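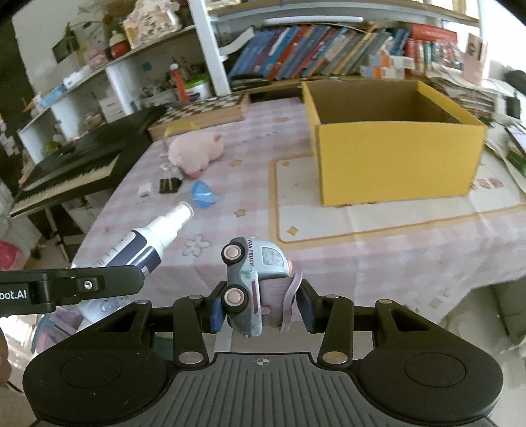
Ninitau checked tablecloth in pale pink: five months at the play table

Review by Ivone Toledo, 12th January

I should say first that I'm not a pink person. When my sister-in-law Marlene sent me the link to this tablecloth back in August I looked at it for about four seconds and closed the page. Then I went back to it that evening, and again the next morning with my coffee, and by lunch I had ordered one. So much for that!

We have one big table that has to do everything. Chess happens there, and toy trucks, and the crafts with the funnel that I'd rather not go into, and the keyboard stands right next to it so there's usually a music book lying open somewhere too. The old cloth was plain white and I had grown to dread looking at it. I wanted something with enough going on that a stray crumb wouldn't shout at me from the doorway.

The pattern

It's a pale pink check with small flowers and stars printed over it, and then every so often a big white flower done just as an outline. On the website the pink looked stronger than it is. In my room it's soft, almost faded (in a nice way), and the big flowers are what your eye goes to. My son has decided they are parking spots. His little gray-blue FUN TRUCK, the one with the pink hubs and the pink driver, gets parked next to the same flower most nights, and the truck looks so pretty against the check that I've stopped putting it away.

I do think the pattern is on the busy side. If you lose small things easily, be warned. A binder clip shows up fine, anything clear or white takes some hunting, and I have swept my hand over the cloth looking for a little clear plastic piece more often than I'd like to admit.

What it goes with

More than I expected. I keep a cream placemat with an orange border on one side, with pink Chinese characters printed on it, and I was sure the orange would fight with the cloth. It doesn't. The yellow boxes from the craft drawer look cheerful on it as well. The one thing that disappears is the plush pig, who is pink on pink and has been sat next to twice by people who didn't see him.

Washing

It has been through the machine 9 times now, on cool, with the towels. The pink hasn't changed that I can see, and I did compare it with the spare I bought for my mother, which is still folded in its bag. It comes out creased, though, and the creases stay. I ironed it the first two times and then gave up - a day on the table under the chessboard does most of the work anyway.

Between washes I keep a spray bottle on the table and go over the sticky spots after supper. Juice came up easily. Blue marker left a faint shadow that took two washes to go.

Things I'd change

The hem on one short side came loose at the corner in the second month. I wrote to Ninitau and they offered a replacement, but it was five minutes with a needle, so I just did it myself. I also wish they made a size in between. The medium was too short for us and the large hangs low enough that the dog takes an interest.

Marlene has the Arruda one in green check, which feels a bit heavier and lies flatter straight out of the wash. If you hate creases, look at that first. The Arruda has no flowers, so we'd be out of parking spots.

Four stars from me, and I've already asked whether they'll do it in yellow for the spring.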